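Home Projects Datasets Docs Log in

# Rillinus Tabletop Handling Set
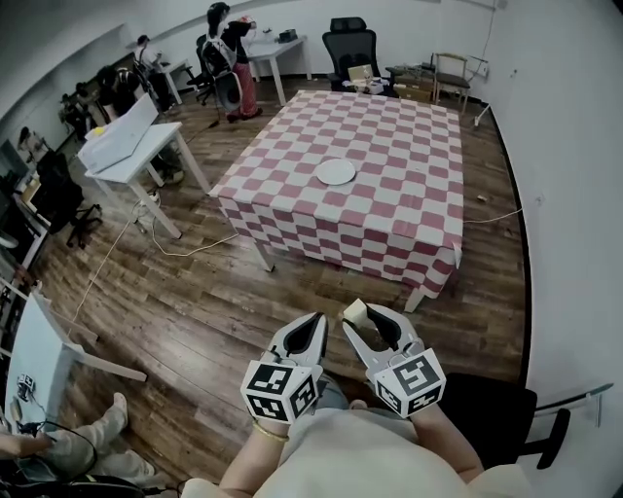
Figure 1. Hand-held grippers with printed marker cubes at the checkered table; a small block is held in the right gripper.

## Summary

The Rillinus Tabletop Handling Set contains short recordings of a person moving small objects on and near a table with a pair of hand-held grippers. It was produced in the Plindilbridge shared workshop as part of the Rillinus build, a two-arm machine intended for light household tasks. The recordings serve as training material for the arm controller and as a reference for members who are building their own copies of the grippers.

The current release holds 3,307 episodes. Of these, 305 are reserved for evaluation and must not be used in training.

## Contents

Each episode folder holds the following:

- `head.mp4`, video from the head-mounted camera
- `left.csv` and `right.csv`, the estimated position and rotation of each gripper
- `width.csv`, the jaw opening of both grippers
- `task.txt`, one line of plain text stating the instruction given to the operator

Instructions are drawn from a list of 67. Most concern placing a block on a plate, taking it off again, or passing it from one gripper to the other. The full list is in `tasks/list.md`.

## Hardware

The grippers follow the Bonska pattern, revision 4. Bodies and jaws are printed in white filament. Each gripper carries a cube with square fiducial markers, and position is recovered from whichever faces of the cube the head camera can read. Members who print their own cubes should measure the finished face with calipers and enter the result in `config/cube.yaml`. A face that is even slightly undersized will shift every distance in the output.

Marker files for the left and right cubes are different and must not be exchanged. Print them on matte stock. Gloss paper was used in the first week of collection and those episodes have been withdrawn.

## Collection Procedure

1. Spread the cloth and set out the objects named in the instruction.
2. Close both grippers fully, then open them fully, to set the range for `width.csv`.
3. Hold both cubes in view of the head camera until the tone sounds.
4. Carry out the instruction once, at an ordinary pace.
5. Return both grippers to the starting position and stop the recording.

Episodes in which an object is dropped are kept and carry the tag `drop`. Episodes in which the operator repeats a step are also kept and carry the tag `retry`.

## Known Limitations

- All episodes were recorded in one building. Performance in other rooms has not been measured.
- Tracking is lost when a forearm passes in front of a cube. Gaps are left blank in the CSV files and are not interpolated.
- In 19 episodes the left and right files were saved under each other's names. They are listed in `errata.txt` and will be corrected in the next release.
- Patterned table covers produced occasional false marker readings under the earlier detector. The present detector rejects them, but older output should be regenerated.

## Privacy

The workshop remains open to members during collection, and other persons may appear in the background. Members who wish to have an episode removed should write to the Masilela desk and give the episode number. Audio is not included in any file.

## Terms of Use

The set may be copied, changed, and shared for noncommercial purposes, provided that the Rillinus build is credited. Commercial use requires written permission from the workshop. Corrections and additional recordings are accepted through the Masilela desk, which is staffed on Saturday. New recordings must use the folder layout given under Contents.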